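Fold Your Shirts on a Table

I'll keep this short, load's in the dryer and I have till it buzzes.

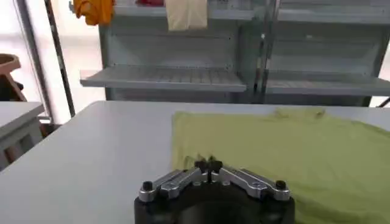
The bed is the problem

Everybody I know folds on the bed. I did it too for 40 years. Dump the basket, stand there bent over like you're looking for a contact lens, fold a shirt, watch it sink. The bed gives. A shirt on a comforter isn't flat, it's draped over lumps, and then we wonder why the stack in the drawer leans.

A T-shirt needs a hard surface. Big one. White is best if you can get it, you see every edge against it, especially with a loud color like yellow-green. Lay the shirt out all the way, collar toward the far side, and look at it for a second before you fold anything. Most of the wrinkles you complain about later are there right at the start. Little soft ones, usually down by a side seam. One swipe of the hand. Then fold.

That's the entire method. I could stop here but the dryer's still going.

What I got wrong

For a long time I thought the folding was the skill. Watched the videos, did the two-pinch flip thing that's supposed to take 3 seconds. It takes 3 seconds if you've done it 1000 times and your shirts are all the same shirt. Mine aren't. Some are boxy, some have gone long and skinny from the wash, one has a collar that rolls no matter what I do. The flip makes a mess of those. Spreading doesn't care what shape the shirt is.

My neighbor Mārtiņš Kütt disagrees with nearly all of this. He rolls. Rolls everything, even dish towels. His point is that a rolled shirt fits a small drawer and you don't need a table, and he's right about the drawer. But have you worn a rolled shirt? It comes out with that band across the belly. He says it falls out by lunch. I don't want to wait till lunch for my shirt to be ready.

The other argument I get is space. Who has a big clear table? Fair. We had a tiny place on Kelside when the kids were small and the table was never clear, it had cereal on it, homework, a sewing machine nobody was allowed to move. I folded on the bed there and I'm not going to pretend otherwise. But even then there was usually a half hour after supper when the thing had just been wiped down. I could of used it. I used it for mail.

About height

Nobody sells a folding table at the right height, or I haven't found it. The one we've got now was too low by a couple inches and my back told me every week. We put it up on blocks in February. Ugly, works great. If you're tall, do this before you buy any gadget. The plastic folding board my sister gave me, the kind with the flaps, has been behind the washer so long I'd have to move the washer to get it.

And fold one at a time. Don't spread out four shirts in a row like you're dealing cards, they overlap, you drag one and it takes the next one with it. One shirt, flat, whole table to itself if it wants. Kids are better at this than grown ups by the way, they haven't learned to be in a hurry with it yet.

Does it matter

Not hugely! It's laundry. I've got a basket of 48 socks that will not be matched this week or possibly ever and I sleep fine. But shirts are the thing people see on you, and the diffrence between a shirt that was laid out flat and one that got balled on a bedspread shows up at the hem and across the shoulders, and then out comes the iron, which I hate more than I hate anything else in the house. Smoothing by hand takes me a few seconds. The iron takes getting the board out, and the board screams when you open it.

So clear the table. Wipe it first, and let it dry, I learned that with a white dress shirt and some spaghetti sauce.

Ok there's the buzzer.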